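**Re: [demo-practice] Session protocol for bin tasks, hand guiding and remote control**

To the members of the list,

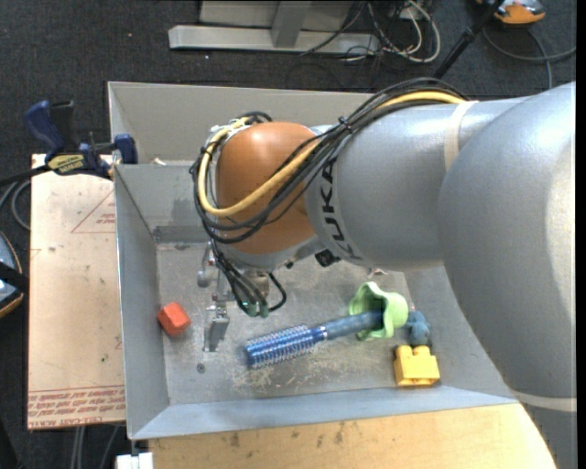

Afonso Henriques wrote in reply to the draft protocol:

> I have read the draft and support most of it. My reservation concerns section 3, which treats hand guiding and remote control as interchangeable ways of recording a demonstration. In our experience at Gundcombe they produce different data, even when the same operator performs the same pick.
>
> When the operator holds the arm, the approach tends to be direct and the wrist turns late. When the operator works from the console, the approach is slower, with frequent pauses above the bin. A policy trained on both without a label appears to learn the pauses from one and the late turn from the other. We discarded 118 recordings last year for this reason.
>
> I would also ask the drafting group to state how many demonstrations it expects for each task. The draft says "a sufficient number," and two sites will read that in two ways.

The drafting group has considered these remarks and proposes the following changes. Members are asked to send objections to the list before the end of October. Sections not mentioned below remain as circulated.

**Section 3. Recording mode**

Every recording shall carry a mode label, either *hand* or *remote*. A recording in which the operator changes mode partway through shall be divided at the point of change and labeled as two. The earlier wording, which allowed a single label of "mixed," is withdrawn.

Sites may continue to use both modes. The Murín site has asked whether it may submit remote recordings only, its arm being too heavy for comfortable hand guiding over a full session. This is acceptable, provided that the site's summary sheet says so.

**Section 4. Number of demonstrations**

The minimum is 200 accepted demonstrations per task and per mode. An accepted demonstration is one that a second person has replayed and approved. Failed attempts shall be kept in a separate folder and shall not count toward the minimum. They should not be deleted. Limgate has made good use of failed grasps in training its recovery behavior and has asked the other sites to share theirs.

The joint collection is expected to reach about 4000 recordings when all sites have reported.

**Section 5. Contents and arrangement of the bin**

Objects shall differ in shape and in the way they can be gripped. Blocks, toy figures, brushes and cups have served well. Objects may touch one another, and one may be partly inside another; operators should not separate them before a recording begins. Several members had been tidying the bin between attempts, with the result that the demonstrations contained very few difficult starts.

The bin shall be clamped or otherwise fixed for the whole session. If it moves, the operator shall stop, restore its position, and repeat the calibration check before continuing. Scratches and wear on the bin floor need not be corrected.

**Section 6. Cables**

Cables along the arm shall be tied so that the wrist can turn through its full working range without pulling on a connector. In hand guiding, the operator shall not hold the arm by the cable bundle. Kilirari reports that a stiff bundle can be felt as resistance at the wrist and that operators compensate without noticing. Where cables have been rerouted, the date shall be entered in the session log, and recordings from before and after the change shall not be placed in the same batch.

**Section 7. Operators**

No operator shall record for more than 12 consecutive attempts without a break. The remote console operator must have a direct view of the bin or a second person standing within reach of the stop button. This second point was recommended in the first draft and is now a requirement.

New operators shall complete a practice set in each mode they intend to use. Practice recordings are not to be submitted.

**Points still open**

The group has not reached agreement on gripper speed in remote mode. Gundcombe prefers a fixed speed; Limgate would leave it to the operator and record the value. Comments from members who have tried both would be welcome.

It has also been asked whether spoken remarks by the operator during a demonstration should be kept with the recording. The present draft is silent on this, and will stay so until the sites have confirmed that they can store the audio.

A revised text will be circulated after the comment period closes. Please reply to the list and leave the subject line unchanged.

For the drafting group,
Protocol Secretary, Kilirari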